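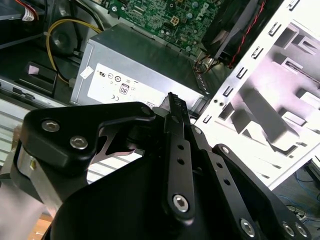
Unit 2, open case, PSU label side. Dell board behind it.

BENCH SAFETY / INSPECTION CHECKLIST - DESKTOP PCs
Site: Flendstead workshop
Checked by: Arsen Sirko
Date: 3/24/21
Batch: Lindsay office returns, first 2 units

BEFORE OPENING
[x] Power cord out of wall AND out of the PSU. Both.
[x] Power button held in after unplugging
[x] Wrist strap on and clipped. Clip on bench 2 is weak, keeps popping off. Need a new one
[x] Mat down, no drinks on bench
[ ] Strap tester log signed - couldn't find the log. Signed the back of this sheet instead
[x] Side panel off, set flat on lower shelf. Not leaned on the bench leg again please

POWER SUPPLY
[x] Safety label present. UL mark and CE mark both on it, 80 PLUS badge too
[x] Label facing out so no need to pull the unit to check marks
[x] Small white sticker left side of the face, leave it on
[x] Case of PSU not opened. Do NOT open. Bad ones go in the Clarell bin whole
[x] Vent holes along the side: keep clear, nothing taped over them, no cable ties across
[ ] Wattage copied to sheet - not done, do it at teardown
[ ] Mounting screws snug - unit 1 yes, unit 2 not checked yet

Comment: unit 1 had a fair bit of dust in the vents. Blew it out at the back door, 40 psi max on the air line, somebody had it way up. Turn it down when your done.

MOTHERBOARD
[x] Maker name readable (Dell, white print on the board)
[x] White four-pin connector located. Squeeze the latch, don't pull by the wires
[x] Hold board by edges only
[ ] Capacitors looked over w/ flashlight, any bulging or leaks. Unit 1 OK. Unit 2 still to do
[ ] Coin battery out and bagged, tape over both sides

Comment: no metal tools laid down inside the case, not even for a second. Found a driver bit in unit 1 under the drive cage. No idea whose.

BENCH AREA
[x] Extinguisher reachable, tag good thru November
[x] Floor clear behind bench
[ ] Sharps: edge on unit 1 drive cage is nasty, wear the thin gloves
[ ] Battery tub lid closed - lid is cracked, asked Dristus for replacment, no answer yet

RESULT
Unit 1: pass, ok for teardown
Unit 2: HOLD til open boxes above are done

Follow up: order strap clip, battery tub lid, more blank sheets (get 200, we go thru them). Put strap log back on its hook if you have it!!

A.S.

Flendstead Workshop | Questions: ask at the front bench | Copyright Flendstead | Back to top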